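ドリムコム、旧縫製工場に共用キッチン 3月から利用受け付け
文字サイズ 小 中 大
くらし・地域

ドリムコム地区の旧縫製工場1階に、住民が時間単位で借りられる共用キッチン「ストットホルム台所」が開設され、2024年3月3日に利用の受け付けが始まった。調理のほか、子ども向けの食育教室や、引っ越しなどで不要になった台所用品の譲渡会にも使われる。

運営するのは、地区内で食料品店を営むヴァン・ヘッケ商店と、住民グループ「スタルケロ」。工場は昨年12月に改修を終えた。床と給排水設備を全面的に入れ替え、壁は以前のれんがをそのまま残している。

調理室の広さは30平方メートル。流しは2か所で、壁沿いに作業台を並べた。鍋や包丁は備え付けのものを使えるが、食材と調味料は原則として利用者が持ち込む。同時に利用できるのは12人まで。予約は1時間単位で、連続して使えるのは4時間までとなっている。

備品の多くは住民から寄せられた。スタルケロが昨年の秋から呼びかけたところ、皿、まな板、保存容器、マグなど256点が集まった。このうち欠けやひびのあるものを除いた221点を洗って分類し、棚に収めた。残りは地区の回収所に出した。

分類を担当したイルセ・ランブレヒツさんは「同じ大きさの皿がそろわないので、棚の割り方を三度変えた。ふたのない容器と、容器のないふたが最後まで残った」と話す。蓋物は本体と離さずに置くことにし、食器棚の下段にまとめた。重い陶器も下段に置く。

食育教室では、おもちゃの果物と実際の台所用品を一緒に使う。未就学児のクラスでは、バナナなどの果物を皿に取り分けたり、食品の箱を棚に戻したりして、食器の扱いと片付けの手順を覚える。まな板や木のふたの付いたつぼなど、家庭の台所で見かける道具もそのまま台の上に並べる。

講師を務めるナタリー・ワウタースさんは、隣のストットホルム地区の保育施設で長く給食を担当してきた。「小さい子は色の付いた皿をまず手に取る。果物を載せる皿は青いものを使うことが多い」という。教室は1回45分で、前半に名前と置き場所を覚え、後半は使ったものを全員で元に戻す。

保護者も同席できる。先月の試行に長男と参加したミーケ・ホーセンスさんは「家では箱を出しっぱなしにするのに、ここでは棚まで運んでいた。家の棚が高すぎるのかもしれない」と話し、帰宅後にシリアルの置き場所を一段下げたという。 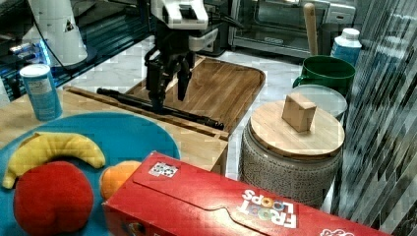
水色の皿に載ったおもちゃの果物と、横に倒したフルートループスの箱。奥に木のまな板、右にふた付きのつぼ

利用方法と料金

利用できるのは、ドリムコム地区とストットホルム地区に住んでいるか、勤務先または通学先がある人。初回のみ窓口での登録が必要で、住所か勤務先の分かる書類を持参する。2回目からは電話でも予約できる。

料金は1時間6ユーロ。食育教室は予約制で、子ども1人につき1回3ユーロ、付き添いの保護者は無料。利用料には水道代と電気代が含まれる。ふきんとエプロンの貸し出しはない。

使用後は、流しと作業台を拭き、食器を棚の番号に合わせて戻す。生ごみは持ち帰る。瓶と紙箱は入り口脇の回収箱に入れることができる。破損した場合は窓口に申し出れば、故意でない限り弁償は求めないという。

譲渡会は春と秋に開く予定で、初回の日程は決まりしだい調理室の掲示板に張り出す。対象は食器、調理器具、保存容器で、刃物と電気製品は受け付けない。持ち込む品は洗っておくこと。

ヴァン・ヘッケ商店のネクタリオス・カロゲロプロスさんは、店の倉庫の一部を乾物の保管用に貸し出すことも検討している。長く置ける粉類や缶詰を共同で買いたいという要望が、登録の説明会で複数の住民から出たためだ。保管の責任を誰が持つかについて、スタルケロと話し合いを続けている。

一方、近隣の住民からは、夜間の話し声や荷物の積み下ろしの音を心配する声もあった。運営側は閉室時間を当初案の午後10時から午後8時に早め、裏口は搬入以外に使わないことにした。駐車場はなく、自転車は建物の東側に止める。

スタルケロの代表、フェールレ・セヘルスさんは「台所が狭くて人数分の料理を作れない、という相談が発端だった。まずは普段の煮炊きに使ってもらいたい」と話している。半年間の利用状況を見て、開室時間と料金を見直す。

問い合わせは調理室の窓口(午前10時から午後4時まで)へ。

関連記事
旧縫製工場の改修終わる れんが壁を保存
ストットホルムの朝市、会場を広場南側に変更

前の記事へ 次の記事へ くらし・地域の一覧に戻る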